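Home | Makers | Interviews | Yarn Talk | Shop Visits

Ten Years of Wool: A Talk with the Dyer Behind Hladun

I have been knitting with Hladun yarn since my first pair of socks, so I was thrilled when the dyer behind it agreed to talk. She works alone out of a small studio in Stoldale, and she was winding skeins the whole time we spoke.

She started with one pot and a bag of onion skins. "I got the most beautiful gold and I couldn't get it again for two years," she told me, laughing. "That's how it gets you. You keep chasing it." She writes everything down now. Her dye notebooks hold 1,339 recipes – some of them only a line long – and 27 of those make up the regular color range.

My favorite is Hemen, a deep mossy green. I asked how it came about. "It was supposed to be blue! I let it sit overnight and went to bed mad. In the morning I loved it."

We got onto washing, as knitters always do. She hears from a lot of people who have shrunk a sweater.
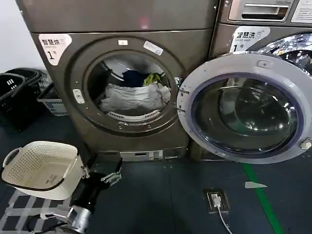

Dryer number one, loaded.

"Wool doesn't mind water," she said. "It minds being knocked around and it minds sudden heat. Lay it flat on a towel and leave it alone." Her cotton dish yarn is another story, and she is happy for people to toss that in with the sheets. I was so glad to hear it, as I have a whole drawer of those cloths.
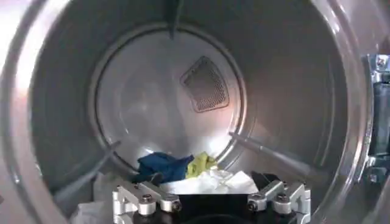 Stoldale, Sep 26, 2024

Her newest yarn is called Udetow, a two-ply with lots of bounce. She dyed 100 skeins for the first batch and kept 10 back for herself. "I'm making a cardigan. I've never made myself a cardigan, can you believe that?" I got to squeeze a skein and it is wonderful stuff – springy, a little rustic, and it still smells like sheep.

She'd like to teach a beginner class in June if she can find a room with a big enough sink. I have already asked her to save me a spot.

Recent Posts
Three Hats from One Skein
How I Fixed My Moth Holes
Picking a Green You Won't Get Tired Of
Shawl Pins, Old and New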